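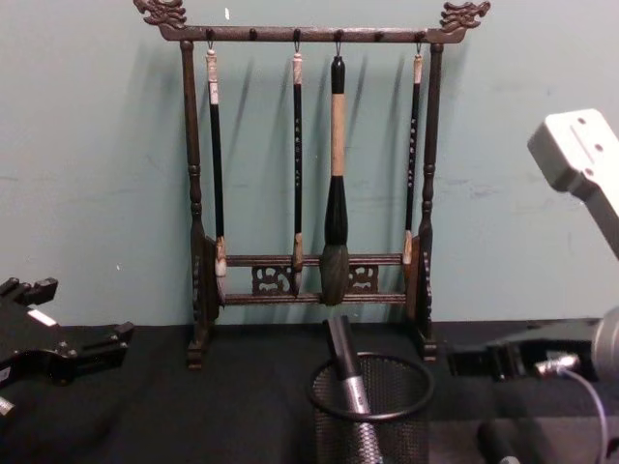
Tusimville Technical College
Robot Learning Laboratory
Course handout, Unit 3: Collecting Demonstrations by Teleoperation
Instructor: Ifigeneia Stefanou
Laboratory supervisor: Cameron Treloar

Purpose of the unit

In Units 1 and 2, students moved a single arm by hand and recorded its joint positions for later playback. Unit 3 introduces remote control of two arms and the recording of demonstrations from which a policy can be trained. Students are expected to have read the Nergate operator manual, sections on startup and emergency stop, before the Tuesday laboratory. Students who have not signed the safety sheet may observe but may not operate the arms.

Terms used in this handout

Demonstration. One complete performance of a task by an operator, recorded from the start pose to the end pose.

Kinesthetic teaching. The operator holds the arm itself and moves it through the task. The motors are set to a low-resistance mode.

Teleoperation. The operator moves a separate controller, and the working arm follows. In this laboratory the controller is a pair of Trondar leader arms.

Episode. The stored record of one demonstration, consisting of camera images, joint positions, gripper openings and time stamps.

Choice of method

Kinesthetic teaching is quick to learn and gives the operator a direct sense of contact. Its main weakness for image-based learning is that the operator's hands and sleeves appear in the recordings, whereas they will be absent when the policy runs. It is also difficult for one person to guide two arms at once, particularly where one gripper must hold an object still while the other moves.

Teleoperation keeps the operator out of the work area and suits tasks for two arms. The operator, however, has less feeling for force. A gripper can press on an object well before the operator notices any change at the controller. For this reason beginners should work slowly near contact and should watch the object more closely than the arm.

The brush rack task

The task for this unit is to take a named calligraphy brush off its hook on the wooden rack, lay it on the black cloth, and hang it up again. One gripper handles the brush. The other may steady the rack or remain in its rest pose, as the team decides, but the choice must stay the same for the whole set.

The brushes differ in ways that affect the grasp. Those with thin black handles leave little room for error in the width of the gripper opening. The large brush has a broad bristle head, which must not be squeezed, and it should be held by the tan section of the handle. Brushes hang freely and will swing if touched off center. Operators should wait for a swinging brush to come to rest before closing the gripper.

The carved dragon heads at the ends of the top bar are the most easily damaged parts of the rack. Approach the brushes from the front and below the bar. Do not pass a gripper over the top of the rack during an episode.

Procedure

1. Confirm that the emergency stop is within reach of the second team member, who does not operate the controllers.

2. Place the leader arms in the rest pose, then enable the working arms. Enabling them in any other order may cause a sudden movement.

3. Check the path of each cable through the full range of motion. A cable that pulls tight will alter the recorded motion and may damage the connector.

4. Practice the task without recording until it has been completed three times in a row.

5. Record 15 episodes for each brush assigned to the team. Each episode begins and ends in the rest pose.

6. Between episodes, return the rack to its marked position. Small changes in the position of the brush along the bar are permitted and should be written in the log.

7. Mark each episode as kept or rejected immediately after it ends. Do not leave this decision to the end of the session.

Rejecting an episode

An episode is rejected if a brush is dropped, if the rack tips or slides, if the emergency stop is used, or if the operator pauses for more than three seconds without cause. Waiting for a brush to stop swinging counts as cause. A missed first grasp is not grounds for rejection, provided that the operator recovers smoothly – such episodes are useful in training and should be labeled "recovery" in the log.

Lighting

Shadows on the wall behind the rack move with the lamp and can be learned by the policy as though they were part of the task. The lamp should not be moved within a session. Teams wishing to study the effect of lighting may do so in the optional exercise, with the approval of Mr. Treloar.

Storage and submission

Episodes are saved to the Liyanage server in the team folder. The shared set held there now contains 3437 episodes from earlier terms and is read-only. Submit the log, the kept episodes, and a report of no more than two pages covering the grasp chosen for each brush and the most common cause of rejection. Reports are due 17 days after the laboratory session.

Reading for Unit 4: course reader, chapter on behavior cloning, first half only.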